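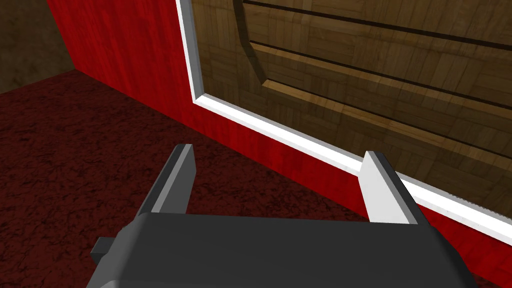 ## 4. Preparing the simulator for the first door exercise

This section is for new members of the Prustville robotics club. Please finish section 3 first, so that the simulator is already installed on your laptop. The work takes one club evening if you don't hurry.

1. Start the simulator and choose the room called Rergate. The first loading is slow. Wait until the progress bar disappears.
2. Open the **View** menu and select the wrist view. You should now look along the fingers of the gripper, with the colours of the room behind them.
3. Type 2342 in the **Seed** field and press Enter. All the teams use this same seed in March, so that we can compare the results fairly.
4. Set the arm speed to 50. Higher values are permitted only after Ott Lill or Montserrat Nava has checked your program.
5. Press **Open** and wait for the fingers to stop. They must be fully apart before any approach.
6. Move the arm in small steps with the arrow keys. Keep the wood panel and its white trim in the view during the whole approach.
7. When you are satisfied with the position, save it under your team name, for example `nimri_start`.

> **Note:** A finger tip can overlap the trim in the wrist view and still be at some distance from it. Always read the distance in the side window before you take the next step.

> **Caution:** Don't press **Reset** while the arm is moving. The program will close and your unsaved positions will be lost. It happened to me two times.

### If the edges look jagged

Small steps along the edge of the trim come from the drawing quality and have no effect on the score. On a stronger computer you can set **Quality** to 87. On the older club laptops please leave it as it is.

### Before you go home

Copy your saved positions to the Millov folder and write the file name in the team notebook. Questions about the scoring go to Sushil Khurana. For mistakes in this guide, please write to me, Fongchan Thongsuk.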